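Catterall students teach robot arm to strip old PCs

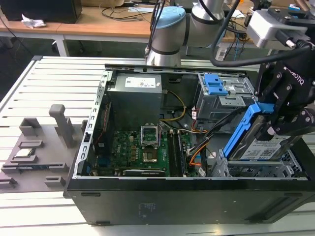
The gripper lifts a hard drive out of a desktop tower in the Catterall workshop.

Students at Catterall College are through to the regional round of the Herholm Challenge with a robot that takes old desktop computers apart for recycling.

The team, who go by the name Limis, have been at it since the autumn. Wednesday evenings mostly, plus a fair few lunch breaks. Their task — get the reusable parts out of a tower without wrecking them, then set them down in a tray for sorting.

Hard drives came first. The drives in these towers sit in blue plastic carriers, and the gripper has to clamp on squarely before it pulls. Too loose and it slips, too tight and the carrier bends. The students wrote 174 test runs into the log before they were happy with the grip.

Memory is next on the list. Small, fiddly and easy to snap, so expect that one to take a while.

Yvonne Tapley, who runs the engineering club, said the group had suprised her. "They argued for two weeks about the tray. Then they went off and printed one, and then another one. I mostly make sure they go home on time."

The old machines come from Nudico, a local office clearance firm, which has promised the college 145 of them by the end of term. Any drives removed are wiped or shredded by the firm afterwards.

Limis scored 2,084 points in the first round, enough for second place. The regional round is in February, venue still to be be confirmed. Year 12s who want to join should see Ms Tapley in the workshop after 3.30pm.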